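Staslow kitchen handling set: README

Version of 2025-08-24. Maintained by Elínborg Vestergaard. Questions about consent or working hours go to Mared Jarman.

What is in the set

The set has 2,973 recordings of small handling jobs in the staff kitchen of Brumis, at the Staslow site. The jobs are moving fruit between refrigerator, basket and desk, opening and closing the refrigerator doors, and clearing the desk top. Each recording has a folder with the video, the joint positions and one text file in which the operator wrote what was intended. 82 recordings are marked "stopped", which means that the operator ended them early. We kept them in, and we ask you to read the note in the folder before you leave them out of training.

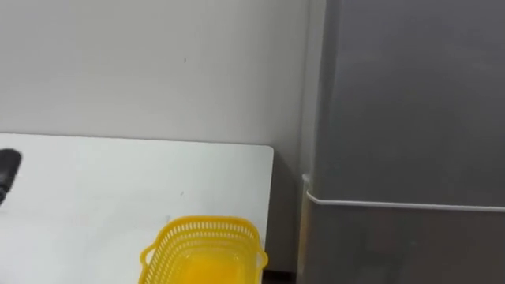 Why we recorded it

Brumis provides fruit and cold meals for nearly 1,000 people on the site. The kitchen staff asked already two years ago if the refilling in the late shift could be done in another way. It is light work, but it comes when the shift is short of people, and it breaks up the cleaning. The management wanted first to automate the dishwashing. After talks with the staff, the refilling was chosen.

What changed for the staff

Three employees were trained as operators. They keep their old pay grade and get a supplement for the hours of recording. Silviu Marinescu, who worked the late shift for many years, wrote most of the task instructions, and his wording is kept in the text files, also where it is not standard. In his view the job became more quiet but also more lonely, as he now talks less with the people who come for their fruit. We have no good answer to this yet.
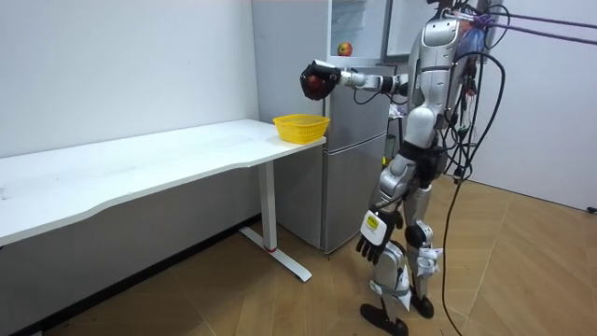

The instructions follow the habits of the staff, and this explains some things that may look slow. Lorraine Partington asked that fruit is handled one piece at a time, as it was always done by hand, so that a bruised piece can be seen and put aside. You will therefore find moments like the one with one apple closed in the black hand near the yellow basket, while another apple is still in the open refrigerator. Please do not cut such moments shorter to get a faster cycle.

Known limits

- All recordings are from one kitchen. Do not expect good results with another refrigerator.
- The operator notes are in English, but for most of the writers it is a second language. We corrected the spelling only.
- Fruit was not weighed.
- The field "shift" is empty in the oldest folders. Devendra Rathore is filling it in from the rota.

Use

You may use the set for research and teaching. It may not be used to measure or compare the speed of single employees. This point was agreed with the staff before the first recording, and it applies also to anything you derive from the set.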